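Home Numbers Nature Make and Do Ask Us

Why do dice have spots?

By Elmarie Chauke
18 May 2022
40 shares 25 comments

Most board games have a die in the box. One is called a die and two or more are called dice, although plenty of people say dice for one as well, and you will be understood either way.

The usual kind is a cube. A cube has six faces, and every face is a square of the same size. That matters for a game. If one face were bigger than the rest, the die would come to rest on it more often, and the game would not be fair.

The spots have a name too. They are called pips. The small seeds in an apple are also called pips, but the two have nothing to do with each other when you are playing.

Each face has a different number of pips, from one to six. They are set out in patterns, and the patterns are nearly always the same. One pip sits in the middle. Two and three run along a diagonal, from corner to corner. Four has a pip near each corner. Five is the same as four with an extra one in the middle, like a letter X. Six is two rows of three.

Dice can be almost any size. The ones in a travel game may be smaller than your fingernail. The big ones used in classrooms can need two hands. The rules for the pips stay the same.

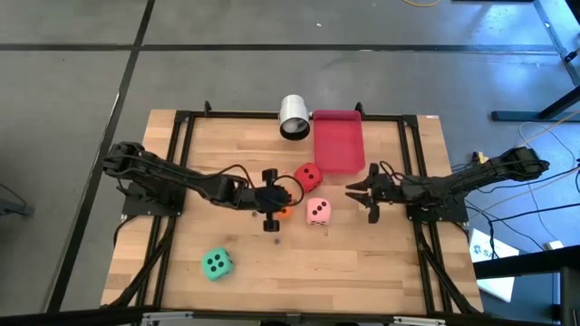 Once you know the patterns you stop counting. You look at a five and you know it is five. Try it with a friend. Roll a die, cover it with your hand after one second and say the number. Then ask your friend to put five buttons down in an untidy line and do the same again. The line usually takes longer.

There is another rule, and it is hidden. Pick up a die and look at the top. Now look at the face underneath. Add the two numbers together. On an ordinary die they make seven. If six is on top, one is below. If five is on top, two is below. Four goes with three.

This gives you a simple trick. Put a die on the table and ask someone to roll it while you watch. Tell them the number on the bottom before they pick it up. All you do is take the top number away from seven. Some cheap or home-made dice do not follow the rule, so check yours first.

What are the chances?

When you roll a fair die, each of the six numbers has the same chance of coming up. People often feel that six is harder to get than the others. It feels that way when you need a six to start the game and everyone else has gone. A six comes up as often as a two does, if you roll for long enough.

The words "long enough" are important. If you roll six times, you will probably not get one of each number. You might get three fours and no ones at all. In March the maths club at Furnthorpe rolled one die 180 times and wrote down every roll. With a perfectly even result, each number would have come up 30 times. None of theirs was exactly 30, but all of them were fairly close.

The die does not remember anything. If you have just rolled three sixes, the next roll has the same chance of being a six as the first one did.

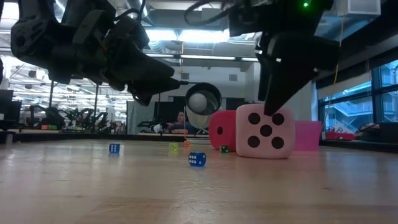 Hagos Zeleke wrote to ask whether big foam dice are as fair as small hard ones, as his class uses both and the foam ones "just flop over". He also wanted to know if it is cheating to drop a die instead of rolling it.

Foam dice are made for being easy to see and quiet to throw. They are soft, so they do not bounce and tumble as a hard die does. If you let a big one go just above the table, it may hardly turn at all. Throw it a bit further and let it roll over a few times. A foam die can also get squashed on one side if it has been kept at the bottom of a full box, and then it is no longer a proper cube.

As for dropping, most families have their own rule. A good one is that the die must turn over at least once. If it lands on the floor, or leans against something so that you cannot tell which face is on top, roll again. 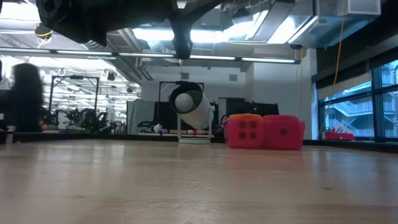

A lot of dice have only black pips or only white ones. Black shows up well on pale or bright colours, and white shows up well on dark ones. The colour of the die itself makes no difference to the numbers. It is helpful in games where each player has their own, or where you roll a red and a blue together and each means something different.

Make your own

You need thin card, a ruler, a pencil, scissors and glue. Draw six squares of the same size in the shape of a cross, four in a line and one on each side of the second square. Add small flaps for the glue. Draw the pips while the card is still flat. In the line of four, the first and third squares will end up opposite each other, so they must add up to seven. So must the second and fourth, and the two at the sides.

Cut it out, fold along the lines and glue the flaps. Leave it to dry before you roll it.

Next: Why do clocks go clockwise?
Back to Numbers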